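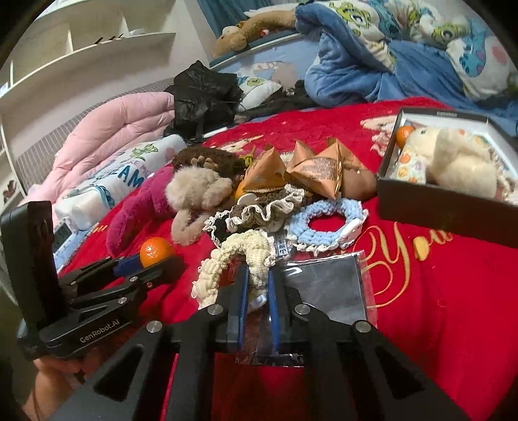
Dear Nathalie, it's been a good winter for the Okovora meals round and I've got plenty to tell you, so put the kettle on. When we wrote the application I promised you a progress report at the halfway point, and I'm a bit early with it, which may be a first for me! The biggest change since November is the fruit. We used to send everyone an apple with their hot dinner, and a fair number of the apples came straight back (hard on the teeth, and a nuisance to cut up if your hands are stiff). So now it's something small and soft that peels easily, a tangerine like the orange one in the picture, dimply skin and all, and hardly any come back. Houda Chraibi suggested it in her first week with us and I do wish I'd asked her sooner.

On to the numbers, as I know your board likes them near the top. We now cook for 153 people, and each of them gets a hot dinner on 4 days of the week. When your grant started we were cooking on three days, so the extra day is entirely down to you. On a busy day we have up to 30 dinners going out to the villages past Skustard, and those are the ones I used to worry about, with the long road and the food cooling all the way. The new insulated boxes have sorted that. Siebe Willems put a thermometer in the last dinner on the route every day for a fortnight and they were all properly hot. He's still doing it, mainly because he enjoys telling me the result.

Money next. We've spent a little less on food than planned and a little more on fuel, and the two nearly cancel out. Visser, who supply our vegetables, have held their prices until the summer -- I have that in writing. The oven repair was not in the budget at all. It gave up on a Tuesday morning with the pies half done, and Abundio Magaña finished them in three different neighbours' kitchens, running up and down the street with trays. We paid for the new element out of our own reserve, so there is nothing for you to approve, but I'd sooner you heard about it from me than found it in the accounts.

What hasn't gone well is the Saturday lunch club. We said we'd start one in Aledon by February and we haven't. The room we wanted was let to a dance class, and the other one has steps up to the door and no rail. Hendrik Koster is looking at the old library, where the kitchen is tiny (two rings and a sink) but you can get a wheelchair in without a struggle. If that falls through I'd like to ask you about moving the lunch club money over to the hot dinners, where we have 9 people on the waiting list. Could we talk about that on the phone before I put it in a form?

One more thing, about the menu cards. We've made the print bigger and dropped the fancy names, so "chicken chasseur" is now "chicken with mushrooms", and people are ticking it who never did before. Fish pie is still miles ahead of everything. The lentil bake has been taken off after a short and unhappy life.

The receipts are in the post to you in two envelopes, food in the big one and everything else in the small one. I'm in the kitchen most mornings until the vans leave, and after that I can always ring you back.

With warm thanks from all of us at the Okovora kitchen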